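4 min read

Search this blog... Go

The tiny clothes project, part two

I finally started on the little clothes, and I am having the best time! If you read my November post you know the plan: sort everything, fold it small, and get it out of the closet before it takes over the hallway. My list says 216 pieces (yes, I made a list, and yes, it has a column for collars). I gave myself Sunday afternoon and a pot of coffee.

The first thing I changed was where I fold. I used to do it on the bed, which is too soft and too low, and everything came out lopsided. A table is so much better. You can really press a crease in with your hand, and your back doesn't complain the next morning. 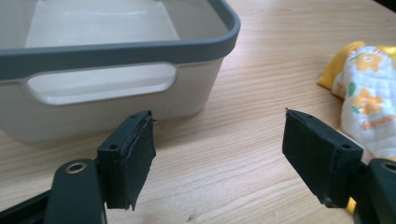 I also stopped stacking and started filing. Little clothes don't stack well at all — they slump over the minute you pull one from the middle. Folded into short rectangles and stood on edge, they hold each other up, and you can flip through them like records. I got the idea from a home organizing newsletter called Skulunico and I've been telling everybody ever since.

My fold goes like this. Lay the piece flat, front side up, and get hold of the bottom hem on both sides. Give it a gentle tug so the sides run straight. Sleeves go in next, then bottom up to the chest, then in half again. Quilted fabric needs a looser last fold or it springs right back open, and I love quilted fabric, so I've had lots of practice!

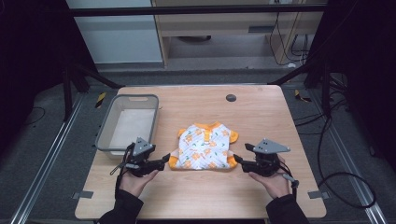 Orange and yellow flowers, orange collar, and my favorite of the whole bunch.

Prints like that one go at the front of the row where I can see them. Plain ones go behind, and anything missing a snap goes in a bag for mending. I'm 50 pieces in and still cheerful about it — next up is the knitwear, which I'm rolling.

4 comments · 216 shares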